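Section 4. Preparing the table for the visitor demonstration

Please read this section before each open day. It covers the coffee table task on the Toko arm, as we show it to guests of the Plomow building. Changing the tool and starting the controller are explained in section 3.

Before the guests come in

1. Switch on the controller and wait until the lamp is steady green. This can take up to 2 minutes.

2. Wipe the table with a dry cloth. Do not use spray, as it leaves marks which the camera reads as edges.

3. Set the speed limit to 15 per cent. The higher limit is only for tests without guests.

4. Load the task file Costa from the menu "Demonstrations". If the screen shows "Costa (old)", go back one page and choose again.

Placing the objects

5. Put the dark blue mug a little left of the middle, in the far half of the table, with its handle to the left. The mug must be empty.

6. Fill the glass cup with coffee beans almost to the rim and stand it on its glass saucer, farther back than the mug and to the right. The handle of the cup points to the right.

7. Lay the round glass lid flat, nearer to the front than the cup. Put the teaspoon across it, with the bowl on the lid and the pink end on the table, to the right.

8. Leave the near half of the table free. Compare your table with the view on the monitor before you continue.

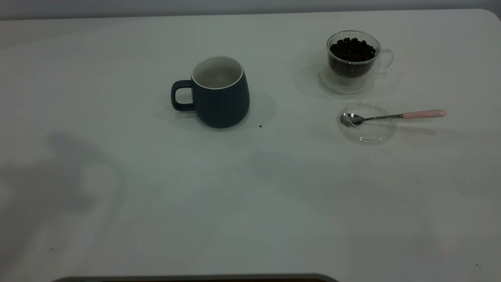

Bisarora Open Laboratory – Demonstration Team

Note: Clear glass is difficult to find on a white table. The beans help with the cup, but the lid shows only as thin grey lines. If the program reports "object 3 missing", move the lid slightly and press Search again. Do not put paper under it.

Note: A person standing at the left can throw a wide, soft shadow over the table. Small shadows are accepted by the program. If the search fails twice, ask the guests to take one step back and repeat it.

Running the demonstration

9. Ask all guests to stand behind the yellow line. A group may have at most 22 people.

10. Say aloud "The arm will move now" and press Start.

11. Keep one hand near the stop button until the arm is back in its rest position – also when a guest asks you a question.

CAUTION: Never reach over the table to pick up a bean while the task is running. Press Stop first, wait for the red lamp, and then take it away.

CAUTION: Glass with a crack must not be used. Replacement cups are in the lower drawer.

Section last changed: 8 March 2019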